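2018-03-03

Snow again since early morning, the wet sort which falls from the roof in one piece and frightens the cat. I had planned to go to Rulosden for buttons but the bus was late and then I did not want to stand any longer, so I went back home and took out the lino instead. I am glad of it now, although my right hand is so stiff that this entry will be full of mistakes.

I should write down where I am with the curtain, otherwise I will not remember in August what I did and in which order. It is for the small window over the stairs. The window is 106 cm wide and not very high, and no ready curtain fits it. I have looked at many. So the plan since Christmas is to print one by myself, on the plain linen that my aunt gave me, with a pattern of rowan leaves and berries. The linen has been washed and ironed, and it has shrunk as she said it would, so I am happy that I did not cut it before.

The leaf block is my third try. The first one I cut too deep and the thin parts broke away. The second was pretty, but I had forgotten that everything turns around when it is printed, and my leaves then went all to the left, when I wanted them to lean towards the door. It is a small thing and my husband could not see the difference when I held them side by side. I could see it. The third I drew on baking paper with a soft pencil, turned the paper over and rubbed it on the lino with the back of a spoon. This works very well and costs nothing, and I do not understand why the book makes it so complicated with carbon paper and tape in all the corners.

I warmed the lino on the radiator before cutting. Ragnvald Berge told me this at the evening course, and I thought at the time that it was one of his sayings, like the one about never printing in a bad mood. But he is right about the lino. It goes almost like cold butter when it is warm, and when it cools again the knife begins to jump. I kept two pieces and changed between them. While one was being cut the other lay on the radiator with a tea towel under it.

The berries I have made separately, with a block of their own, so that they can be in another colour. On the course we learned to do it all from the same block, cutting away more and more, and it is very elegant, but you cannot go back. I want to be able to print more next year if the curtain gets a stain or if I want a cushion in the same pattern. With small separate blocks I can always start again. They are glued to pieces of wood from an old shelf, and I have drawn an arrow on the back of each one to show what is up.

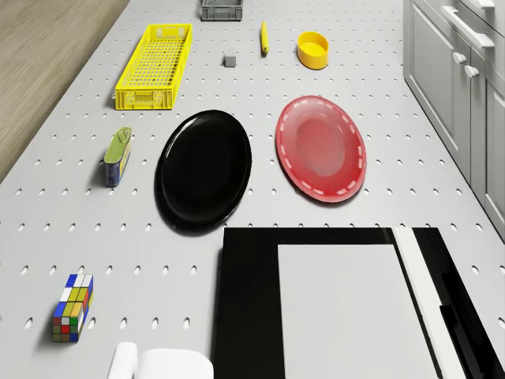
Colours then. I have tried three reds and none is rowan. The one called Xolalpa, that I bought because of the beautiful name and the beautiful tin, is too brown. On paper it looked warm and autumn-like and I was sure of it, but on the linen, which is a little grey by itself, it looks like old brick. I mixed in some yellow and it became orange brick. Then I took the ordinary bright red from the Ilex starter box, which I have been a bit ashamed of owning, put in the smallest bit of the Xolalpa on the end of a toothpick, and there it was. I wrote the mixture on the lid with a pen, and after that also here: 6 parts of the bright red, one part Xolalpa, and a drop of the thinner, stirred for longer than you think.

The green was easier. I like the dark green from Ilex as it comes, only it dries fast. Between the rows I laid a damp cloth over the plate and this kept it soft enough.

The test piece went like this. I put an old blanket on the table, folded double, then newspaper, then the linen. I pressed the block with both hands and then hit it with the rubber hammer, four hits, one for each corner, and one more in the middle for luck. The first prints were pale. I had been too careful with the ink. The next were too fat and the veins in the leaves filled up. After that it came to some balance and I had a whole row where I would not be ashamed of any of them, apart from one where the cloth had moved. I am told that such unevenness is the charm of hand printing. I say this also to other people when I look at their work, and I believe it when I say it, but in my own case I find it difficult.

The spacing is still not decided. I made paper leaves by printing on thin white paper and cutting them out, 31 of them, and pinned them on the linen to see how it would look from a distance. With all of them it was too crowded, more like wallpaper in a waiting room. I took away every second one, and then it became lonely. My daughter came by with the car keys in her hand, looked at it for half a minute and moved some of them so that they lay in a loose curve from one corner to the other, and it was at once much better. She has never taken a course in anything. I took care to pencil a small dot at every pin before I removed them, and I hope that the dots go away in the wash, as it says on the pencil.

One thing I must ask Ragnvald about is the ironing. The Ilex leaflet says to iron the dry print from the back for 4 minutes, without steam, but it says nothing about how one does this with a big piece. Is it 4 minutes on each place where the iron stands? Then I will be standing there until evening. Or does one move the iron all the time? On the test piece I moved it slowly, and afterwards I rubbed with a wet white cloth and there was a little green on it. Not much, but it was there. It may be that the paint had not dried long enough. The leaflet says a full day and I gave it the time from breakfast to coffee.

I also looked at the Skanine fabric frame again, the one that stretches the cloth so it cannot move. It would be helpful, I am sure of this. But it costs nearly as much as everything else I have bought for the whole curtain, and where would I keep it? I have drawing pins and a board. I decided no, and then I went and looked at it once more before supper, so the decision is perhaps not so strong.

What else. I have found that the apron from my mother is too short for this work, because the ink always gets on the knee. I cleaned the roller with cooking oil and newspaper, then soap, and it came cleaner than with the expensive cleaner. The knives I have wiped and put back in their cork. I cut myself only once today, in the thumb of the left hand, and it was the old mistake of holding the block in front of the knife. On the course there was a small wooden hook to put over the edge of the table, so the block rests against it and both hands can be behind. I have said since autumn that I shall make one. It is two strips of wood and a flat piece between them. My husband says he can do it in the time it takes to boil eggs, and I have said to him the same about some other things, so we will see.

Tomorrow I let the test piece dry properly and do not touch it. I would like to write a letter to my aunt with one of the paper leaves glued on the front, she will know at once what it is. There are some good ones left over, also a few in the brick colour, which on white paper look quite nice after all. Maybe they can be book marks. Or I make cards of them for the spring market, if somebody wants an autumn leaf in spring.

For the real printing I need a whole free day, with daylight, and the table to myself. I think perhaps the week after next, when the others are at the cabin. Before that: ask about the ironing, buy more newspaper (or ask next door for theirs), mix enough red in one go so that it does not change in the middle of the curtain, wash the blanket. And find out if the rod over the stairs is really straight, I have a suspicion that it leans a little down on the left side and has always done so.

The snow has stopped now. I hear it dripping from the gutter. Buttons another day.

Shared 6 times | 4 comments

Contact | Copyright by the author, please ask before you copy my patterns | Back to top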